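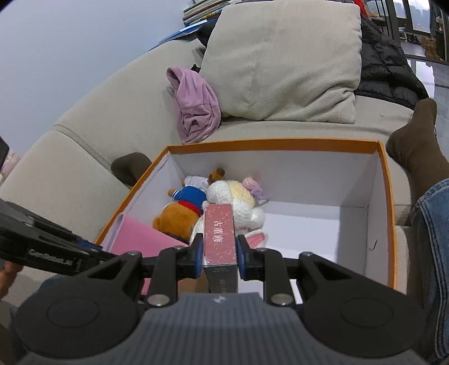
跑小场演出，行李里最容易出毛病的是那几样小东西：拨片、备用弦、变调夹、电池、耳返的硅胶头。散着放进琴包，到了教会或咖啡馆的后台就得翻半天。我的办法是用纸盒分装，细长的小纸盒竖着放进一个敞口大盒里，大盒搁在沙发上装，高度正合适，不用弯腰。盒面颜色尽量挑显眼的，像暗红底带浅色斑点、中间一行白字的这种，后台灯再暗也找得到。

备用弦按套装，每套外面写上换弦日期。钢弦怕潮，盒里放一小包干燥剂，七月尤其要勤换。弦剪下来的头子别随手丢，拿旧药瓶收着，满了再扔。

线材用八字绕法，绕完用魔术贴扎住，不要打结。长短线分开放，长线在下，短线在上。插头每场结束用干布擦一遍。

唱片和歌词单另装一箱。我和Lawal Sani去年夏天跑了6个地方，带了159张唱片，头两场直接摞在后备箱里，盒角全磕坏了。后来在箱底垫一层旧毛巾，四边塞硬纸板，就没再坏过。零钱用带拉链的小袋装，收款码打印2份，一份贴在桌上，一份留在箱盖里面。

麦克风的网罩可以拧下来洗。温水加一滴洗洁精，用软毛牙刷轻刷，里面的海绵捏干，摊开晾一夜，干透再装回去。话筒头本身不能碰水。几个人共用一支麦的话，每场完了都要洗。

木吉他不要留在晒热的车里。琴包里放湿度袋，到场后先开包晾一会儿再调音。

出发前一晚把清单过一遍，贴在大盒内侧，装一样划一样。散场收东西也照这张单子来，从最小的那盒收起。

Chibuzor Lawal
2022年7月3日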